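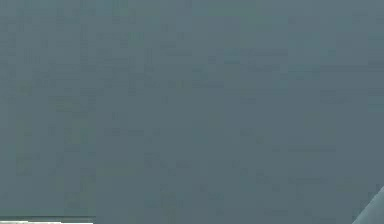 Umgate View Randomization Kit
Equipment notes by Trinity Marchetti

Umgate is an add-on for simulated robot rooms. It moves the virtual camera between training episodes, and the maker, Fumico, says a policy trained this way will keep working when the real camera is bumped or mounted badly. I have had it since March and I am not convinced by the whole of that.

What you get

A camera sampler, a scene shuffler, and a folder of furnished rooms. The sampler takes a mount position and a spread. At the default spread a fair share of the views hold almost nothing a policy could use: a stretch of flat blue-gray, a corner of something pale. Fumico calls these "hard views." I would call them wasted renders until someone shows me a policy that learned from them. The product sheet has no run with those views filtered out, and that is the first comparison I would ask for.

The wide room views are better. Take the dining room, with its pale table, the white-seated chairs with thin dark frames, and a wooden rocking chair over by the wall. There is enough furniture at different distances that a shift in viewpoint changes what covers what. If the method works anywhere, it should work on views like that.

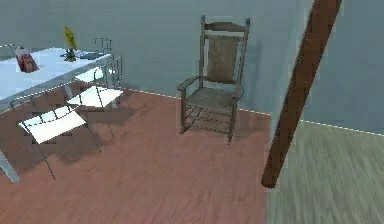
The result on the product sheet

Fumico trained on 1000 episodes and reports 80 percent success under shifted cameras, against 50 percent for a fixed camera. Big gap. But the fixed camera baseline got no image cropping or color changes, and nearly everyone uses those now. Both numbers come from simulation, too. The sheet says "transfer ready" and lists no trial on a physical arm.

We ran our own check on the Kerslake arm model with 16 seeds. Random cameras did beat a fixed one. Once we gave the fixed camera plain cropping, most of the difference went away, and the seeds overlapped enough that I would not rank the two.

Who should buy it

Labs that already render a lot and want a camera sampler they don't have to write. If you own Nillberg, its sampler does much the same job with fewer settings. Set the spread low to start and look through a batch of frames by eye before you train on them.

Last updated September 27, 2018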